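Jandis Air adds Clodport base and reports a stronger winter quarter

Regional carrier also trims its fuel bill and holds its outlook for the year

CLODPORT – Jandis Air is very pleased to announce that it will open a new base at Clodport Airport in February, with 2 aircraft stationed there overnight and 30 departures a week to begin with. The news comes alongside quarterly results that we are happy to share with our passengers, our partners and the many people who have been patient with us through a long and rather bumpy year for regional flying.

Passenger revenue rose 2 percent in the quarter, helped by good holiday bookings and by steady demand on the Dunis route, which has been a favorite of ours from the start. Average fares slipped a little, as they did for many of our neighbors in the business, but fuller planes and a lower fuel bill more than made up the difference, and the company closed the quarter with a small profit.

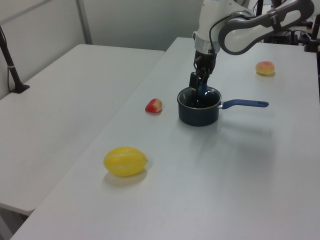 What the new base means for Clodport

The base will bring 60 jobs to the area, among them pilots, cabin crew and ground staff, and hiring is already under way. Early morning flights to Dunis will let travelers get there, do a full day's business and be home for supper – something people in Clodport have been asking us for, kindly but firmly, for quite a while now.

Line maintenance will be handled by Nwankwo Aviation Services, our partner at Dunis, under an extension of the existing agreement.

Outlook

Jandis Air is keeping its full-year guidance unchanged. Bookings for spring are ahead of last year, though fares remain under pressure and fuel prices could still move against us. Tickets for the Clodport flights are on sale now through the Jandis Air website and at airport ticket desks.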